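Visit Report: Open Day at the Alaoui Workshop
Course: Introduction to Automation
Written by Fouad Erraji
Date of visit: 17/07/2020

1. Why I went

For the second part of the course each of us had to visit a site where robots are used or tested and write up one task. I chose the Alaoui workshop because it runs an open day every summer and lets students stand close to the cells. I had read the handout on two-arm handling beforehand, but I had never seen two arms share one object.

The workshop has 5 cells open to visitors. I spent most of my time at the one called Gavum, where a pair of arms handles groceries and a thin plastic shopping bag. The operator's desk is next to it, and the monitor there shows what each wrist camera sees.
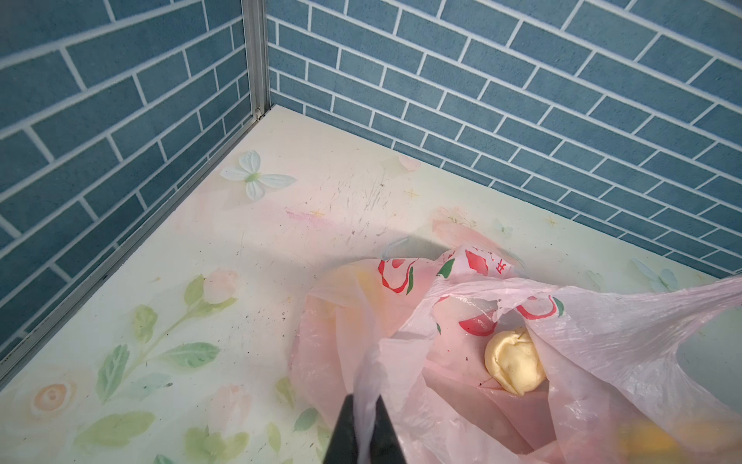
The bag is the hard part of the task. A box keeps its shape when a gripper touches it, so a program can assume where the sides are. Thin plastic folds in a new way on every attempt — the staff told us they stopped trying to model it early on and now rely on recorded human demonstrations. A person moves a pair of hand controllers, the arms copy the motion, and everything is saved. The Gavum set had 985 recordings on the day I visited, and the goal is to reach 500 more by December.

2. How the work is split

The two arms have different jobs. One holds the bag or steadies it, and the other deals with the items. The jobs can be swapped if something ends up on the wrong side, but the operators prefer to decide this before they start. They told us that changing over in the middle of a recording makes it harder to use later.
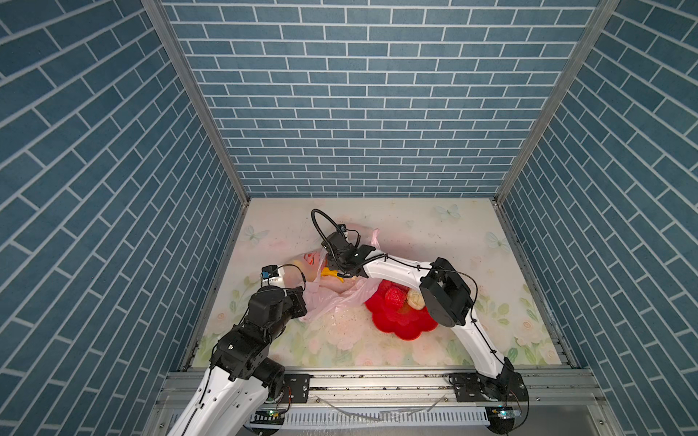

Why use two arms if only one of them is moving items?
Because a light bag slides or collapses when a single gripper pulls at it. The second arm gives the first one something to work against.

I tried the controllers myself for a few minutes. My first attempt was poor. I kept closing the gripper too early, and I found it hard to judge depth from the monitor alone. The operator suggested that I look at the cell itself for the large movements and use the monitor only for the last part. This helped a lot.

3. Failed attempts

Recordings that go wrong are kept in a separate folder called Devulia. On the day of my visit it held 76 of them. The most common fault listed was a lost grip on a handle, followed by an item pushed out of reach.

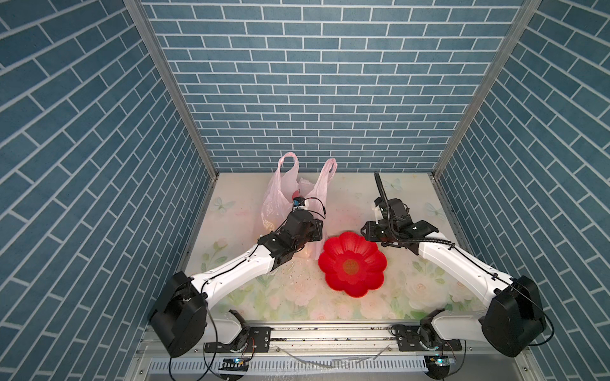 I asked whether the failed recordings are ever used. They are reviewed once a month, and the operators write a short note on each one. Some of the notes have led to changes in the way a run is started. The software that stores all this is called Bakura, and it was written in the workshop.

4. What I noticed

Reach matters more than I expected. Both arms are fixed to the front rail, so anything at the back of the floor has to be reached over whatever is in front of it. In the middle of the cell, the red plate and the pink bag end up right against each other, with a fold of plastic lying over the plate, and the two grippers have to come in from opposite sides.
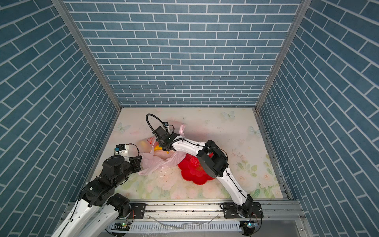 Cable routing was the other thing I wrote down. On a drawing an arm is only links and joints, but a real one also has wires that must bend with it and stay out of the way of the gripper. The thin wires on the right arm are strapped along its white links with black ties, and a corrugated cable makes a loop above the gripper. I had left cables out of my own design exercise completely, and I will have to go back and add them.

5. Questions left over

I did not find out how long the grippers last or how much force they use. I also would have liked to see the trained program run without an operator, but that demonstration was in the morning and I arrived after it. I have written to the workshop to ask for the gripper data sheet and will add it as an appendix if it comes before the deadline.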